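Orncombe Small Animal Rescue
Progress report to the Plenlow Fund, 23 Oct 2023

The grant has now been running since April. The guinea pig room is open, and the new diet sheets go home with every adopter. Spending is within budget except for hay, where the price per bale went up over the summer.

We changed suppliers to Trostent in the second month. Their timothy hay is greener and less dusty, and the animals waste less of it. Feed costs to date are $1,665, including vitamin C tablets and fresh peppers. Pellets are down to a small daily portion for each adult. Pups and pregnant sows still get alfalfa.
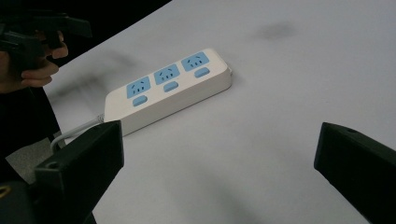
Dental cases remain our biggest medical expense. Four guinea pigs came in with overgrown molars, all from homes where they had been fed mostly seed mix. Two have been adopted since treatment. The other two are still on syringe feeds - one is starting to take hay by itself, and the other will see the vet again next week.

The weekly weight charts are working well and we plan to keep them. A drop in weight now gets picked up before the animal stops eating. The scale from Delić needed a new battery cover but is otherwise fine.

Not yet done: the outdoor grazing pens. The ground behind the shed drains badly and we need to lay gravel first. We would like to move that part of the money to next spring, and ask for your approval in writing before we order materials.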